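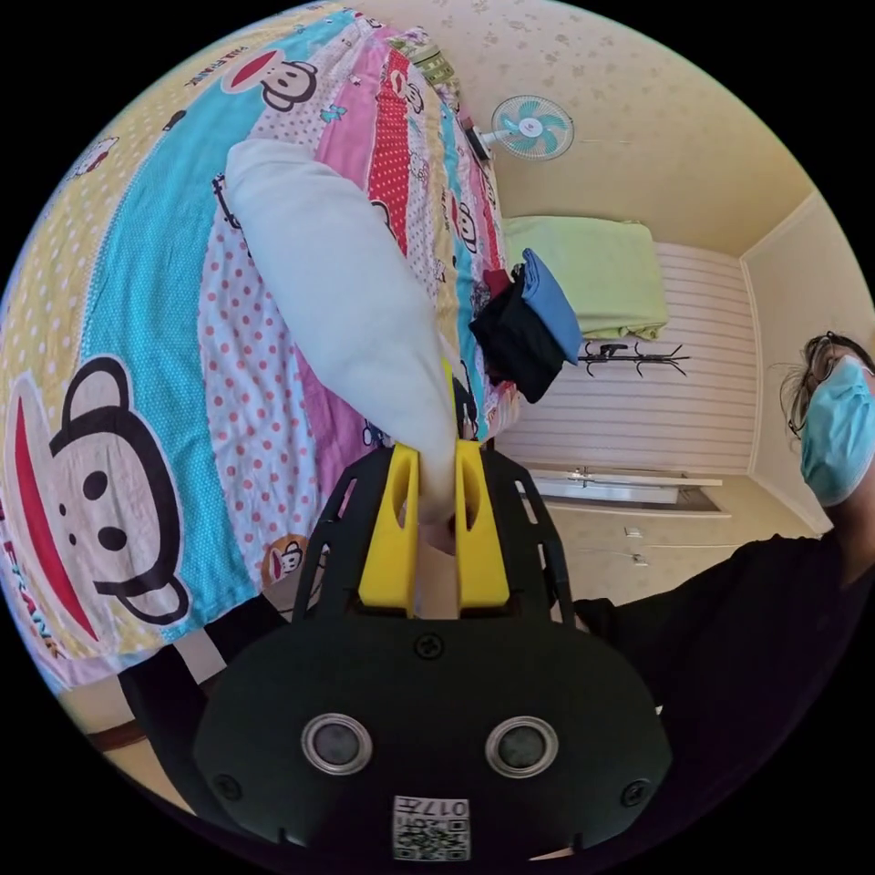 My sister-in-law reckons I should have just asked the price and gone home. Fair. But I'd signed up for the Clarnel open day back in May and I wanted a proper go with the Pallo hand gripper, so this is a review of the gripper and also a bit of the day.

Posted 4 Nov 2018

What it is: the hand-held one, yellow fingers, two lenses on the front. You do the chore with it, the robot people get the recording. Demo was bedroom chores. Pillow, bedspread, folding. No stage, no slides, thank god.

Grip. Good. Better than I expected on soft stuff. You can take a pillow by the very end and the fingers hold a decent pinch. Thin cloth is fussier, you have to come in low at the edge and I kept getting a fold of bedspread along with it. My fault mostly.

Comfort. Hmm. Fine for a few minutes. I did 35 minutes all in and my wrist was complaning. Would like a fatter handle.

Looks. Chunky, black, bright fingers. You won't lose it on a bed, even one covered in Paul Frank monkeys.
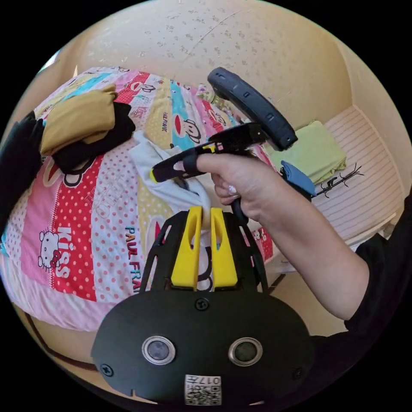 The controller

Separate thing, black, with a big ring over the hand. This is what does the tracking, they said. Trigger is in the right place for me, small hands may disagree. The rep from Fasora (they sell it over here) said keep the ring clear of your sleeve, then forgot to do it himself.

Price

2000 dollars for the set. Ouch. The Dumitrescu kit is cheaper but I tried that last year and the fingers slid off anything cotton. So you do get something for the money, just not sure I've got the money.

The day itself

Well run, short wait, you get a turn of 7 minutes and then you can queue again, wich I did. Four more times. Parking terrible. Coffee ok. Wanted more time on folding, they moved us along right when I was getting the hang of it.

Four stars for the gripper, three for the handle. Go to the next open day if they do one, take your own water.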